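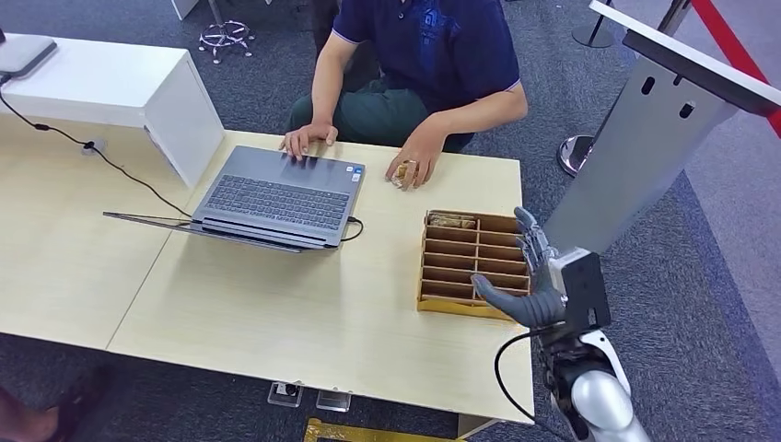 Lists > Bunik Users > Hand and Wrist > Thread

Re: Right hand stops closing partway through a sort run

Mirela Medeiros wrote:
> We are seeing the right hand quit in the middle of a sorting run. The arm
> keeps moving to the next compartment as if it had picked something up, but
> the fingers stay open. No error on the operator screen. Restarting the
> controller clears it for a while. Firmware is the one from October. Has
> anyone had this, and is it safe to keep running while we wait for parts?

Mirela,

We had the same thing at Prustgate. Please don't keep running it until you have read the second half of this.

The fault in our case was the cable at the wrist. It has to bend every time the forearm rolls, and on ours the strain relief had worked loose from the wrist module. At one end of the roll the data pair opened up for a moment. The hand controller drops into hold when it loses the bus, and it stays in hold until it is restarted. The arm controller is on a separate line and never hears about it, so it carries on with the job.

I went through the logs for 3,736 grasps. There were 17 dropouts, and all but 2 of them came with the forearm rolled past the same angle. The longest stretch between dropouts was 274 grasps, long enough that we twice thought we had fixed it. Swapping the laptop made no difference. Neither did going back one firmware version.

To check yours, stop the arm, roll the forearm by hand to each end, and watch the bus counter while you flex the cable gently near the connector. If the counter jumps, replace the cable. Taping it down got us through one afternoon and then made it worse – the tape moved the bend closer to the plug.

Now the safety part. When the bus comes back after a restart, the hand goes straight to its last commanded position at full speed. It does not ask first. One of our people was clearing a jammed piece from the divider box when the hand closed, and it caught two of his fingers against the cardboard. He was bruised and nothing more, but there was no warning at all. The stop button does cut power to the arm. On our unit it did not cut power to the hand, which is fed separately. Check how yours is wired before you trust it.

What we do now:

- Power the hand off at its own supply before anybody reaches near the box.
- Send an open command before enabling, with the speed limit set to the lowest step.
- Have the arm job stop if the hand has not reported in for half a second. Akinola on the software side wrote a short patch for this and I can send it.

I reported both problems to Sindton. They have accepted the cable one. The restart behavior is still open – they asked for logs from a second site, so yours would help.

Marlene Barbosa
Prustgate

Filed under: Faults and Safety Notices, Hands, Cabling

Contact the list owner | Posting rules | Back to top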